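Table Service Basics, Unit 5: The Celebration Dessert
Handout prepared by Houda Tahiri
Grerkthorpe evening course, room 14

Please read this handout before the practical hour. Last time we spoke about plating of warm desserts. Now we continue with the small decorated cake for one table, the card that goes with it, and the match. Many students believe the match is the easy part, and then they lose their marks there.

1. What belongs on the work table

Prepare everything before the cake comes out of the refrigerator. You will need:

a flat round plate
the cake
the card
the candles
a box of long matches
a shallow container for used matches
a small glass of water, placed at the back

In our room we use a colored board under the plate. You may use a tray at home. A strong color helps you to notice crumbs and cream drops, and you can clean them before the guest sees them.

2. Matches and where they go

A burnt match must never be put on the plate, on the tablecloth or in the paper bin. This is the rule which Abdelkrim Cherkaoui repeats in the fire safety lesson, and I repeat it also. The used match goes in its own container. It should be low, so that your hand doesn't need to climb over a high wall, and wide enough that the matches can lie flat. A clear one is good, for you can see from the side how full it is. Empty it between two services, but only when all the matches are completely cold. In case of doubt, pour a little water first.

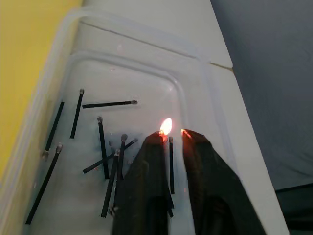
Fig. 1. Shallow clear container with black-stemmed matches, and a small flame.

Look at the shape of the flame in Fig. 1. It is like a drop, nearly white in the center and pink to reddish orange on its outline, and it leans a little to the right. Flames of this size are easily moved by air. Before you light anything in the dining room, check the door and the fan. Students who sat near the window in May will remember why.

How to hold a match:

Strike away from your body and away from the guest.
Keep the head a little higher than your fingers.
Bring the match to the wick from the side. Do not lean over the cake.
Two candles, one match. If the flame is already near your fingers, stop and take a new one.
Do not shake the match over food. Ash on white cream cannot be removed, only covered.

3. The cake and its decoration

For the practical we work with a small cake from Rodel, the bakery opposite the school. It must stand in the center of the plate, with a free rim all around it, because you will carry it by this rim. Fruit on top should be pressed gently into the cream and not simply laid there. If you put berries on the plate, keep them close to the base of the cake, otherwise they roll while you walk. 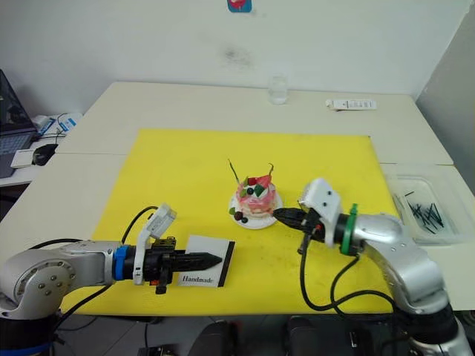
Fig. 2. Decorated cake on a round white plate, with the "Handmade" card on the table.

In Fig. 2 the frosting is pink and white, with swirls of cream. Please observe how few colors are used. There is red fruit on top, dark berries, and green in the leaves, and the two berries near the base repeat the berry above. Souad Benkirane calls this "answering" and she will ask you about it in the oral part.

Thin dark sticks, like the two in the figure, may be candles or only decoration, depending on the supplier. Always ask the kitchen before you bring a match near to them. I have seen a student of mine try to light a wire.

4. The card

The card is read by the guest, so its text must face the guest. Short text is best. One word in dark letters on white can be read also in low light. Keep the card away from the candles, at least one hand wide, and never lean it against the cake.

5. For the practical hour

Work in pairs. One student prepares the plate, the other places the card and lights the candles, then you change. Karim Fawzy will check the tables. Bring an apron and tie back long hair. The matches are kept in cupboard 259, and the key is with me.

Reading: Kabbaj, the chapter on dessert service, only the part about candles.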